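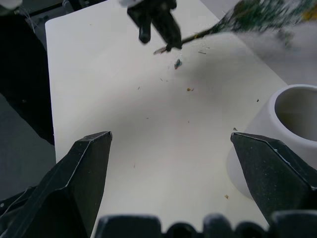

Review: Matitia two-arm kit, after one term in a student robotics club

Kit reviewed: Matitia bench set, two arms with parallel-jaw grippers, wrist cameras and cabling
Used by: the Comier robotics club, second-year group
Task: flower arranging (dried stems into white ceramic pots)

Background

The club bought the set in December with 3,000 pounds of equipment money. We wanted a project for the spring open evening that needed both arms. Dried flowers were chosen for cost and because they keep their shape between sessions. They are also brittle, which tests grip force better than foam blocks do.

Setting up

Unboxing to first movement took two sessions. The printed manual covers one arm well and the second arm in half a page. Joint limits for the second arm have to be typed in by hand. Cable routing is left to the user. A loop over the top of the arm works, provided there is slack at the wrist for a full turn.

Grippers

The fingers are black, angular and stiff. They close squarely and hold a bundle of stems without trouble. Single thin stems are another matter: below a certain thickness they slide along the jaw face. Strips of rubber tape improved this. The lowest force setting still crushes flower heads, so always grip by the stem.
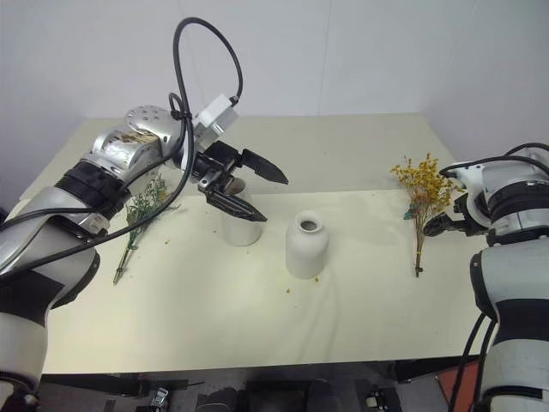 A straight-sided cup is the easier target. The narrow neck of a bottle vase leaves little margin, and a bundle has to be brought in almost upright. Over the term we logged 774 attempts with both vessels, and the bottle accounted for most of the failures.

Software

The teaching mode is good. Recording a movement is quick and playback is repeatable. The club also tried Liao, a free planning add-on, which handles two arms sharing one table better than the supplied planner. It needs a faster laptop than ours. Logs are plain text and stop at 200 entries per file, so plan for splitting.

Wear and cleaning

Dried flowers shed. Crumbs end up on the table and dust on the fingers. We brush the jaws after each session. One wrist screw worked loose in week 8 and was refitted with thread lock.

Verdict

Suitable for a club that already has one confident programmer. Beginners would do better with the smaller Gesine kit, single arm only. Spare finger pads should be in the box and are sold separately.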